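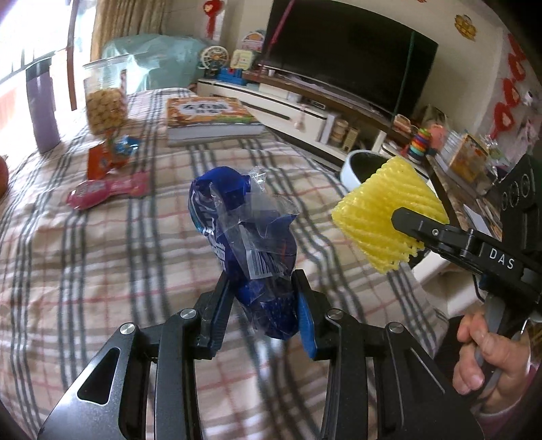

Wall down on Lisex Street

dexter_s
July 25, 2021
Evening all, does anyone know more about the garden wall that came down by the old Skovel depot? I came home the long way (the 29 was being turned back at the lights) and there were two fire engines and a lot of tape. A lady at the stop told me one man had been taken off with a hurt leg, poor thing. I do hope he's all right.
Dexter Samonte

hollo_hill
Hello Dexter, my sister lives opposite and she heard it go, said it was like a lorry tipping its load. They've asked the people at number 18 to stay elsewhere tonight, and the church hall is open for anyone who needs a cuppa.

renzo.ferri
Sorry for the chap, but I can't say I'm surprised. I wrote to the council in June about that wall, it was leaning badly even then, and all I got back was a reference number.

brickie_dad
With respect Renzo, I walked past it most mornings and it looked sound to me. My money's on the digging next door, Dela Peña have had a trench open there for weeks. Let's wait for the inspector before we blame the council, eh?
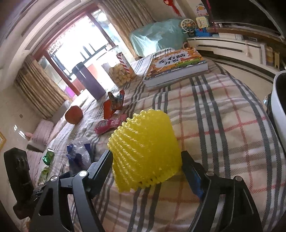
hollo_hill
The hall could do with a few bits if anybody is passing, mostly milk and blankets, as the family left with next to nothing. I'm taking a plaid one down myself, beige and cream with thin red lines, much like the cloth on the bed there, and I've over 500 teabags in the cupboard from the fete so please don't buy any more of those!

renzo.ferri
Will drop some milk in. Still say it was leaning.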